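Buvo Manipulation Software
Interim progress report to the Govanley Fund
Jan 29, 2024

1. Period covered

The report covers work on the perception, grasp planning and whole-body control packages since the July review. Spending is within the approved budget and no change to the scope is requested.

2. Perception

The container rim detector has been rewritten to work on open-topped containers with slotted or perforated sides. The earlier version treated gaps in a wall as free space and often placed the rim too low. The training set now holds 574 labeled views, of which 151 were kept back for testing. Glossy tabletops remain a source of error – reflections of a container are sometimes merged with the container itself – and a filter for this is under review.

3. Planning and control

Grasp candidates are now ranked by reach and by clearance from the robot's own legs and the table edge. The planner, Zamfir, passes the best 8 candidates to the controller, which rejects any that would move the center of mass outside the support area. Contact force at the rim is limited in software. The limit is still set by hand for each container type, and automatic tuning has been moved to the next period. 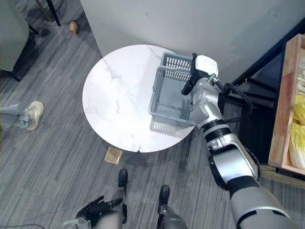

Figure 1. Right gripper closed on the rim of a gray plastic basket, head camera view.

4. Tooling

Drultard, the log replay tool, can now step through camera images and joint states on a single time line. Seven of the open controller faults were reproduced from logs alone. Export of force data is not finished; the file format has been agreed but the writer fails on long recordings.

5. Risks and next steps

The main risk is delay in calibration between the head camera and the right arm, which still has to be repeated after each change of gripper. Work in the next period will cover the reflection filter, automatic force limits and two-handed lifting. A revised test plan will be sent to the Fund before two-handed trials begin.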